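Hand-held gripper sessions: working rules

Vadby site, revised September 4, 2024

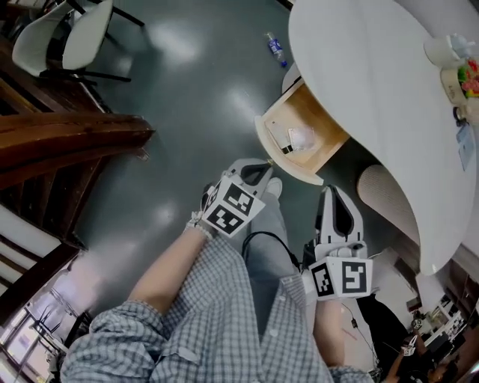

Before you start

1. Roll your sleeves up above the wrist. Cloth must never cover a marker face.
2. Check both marker blocks for scratches, dirt and lifted corners. Swap a damaged block and write it in the log.
3. Walk the route once with the grippers down. Pick up anything on the floor and close drawers you don't need.
4. Keep 3 metres from the top of any stairs.

While recording

Hold both grippers where the head camera can see them. Move at normal hand speed. If a cable catches, stop, put the grippers down and free it by hand. When two people work in one room, agree who takes which side.

Afterwards

Wipe the finger pads, charge the units and name the files by task number. Stop for a break after 58 minutes at most. Send questions to Dindo Soriano.

Related pages
Printing and fixing marker blocks
Wulport room checklist
Cable care
Logging a failed take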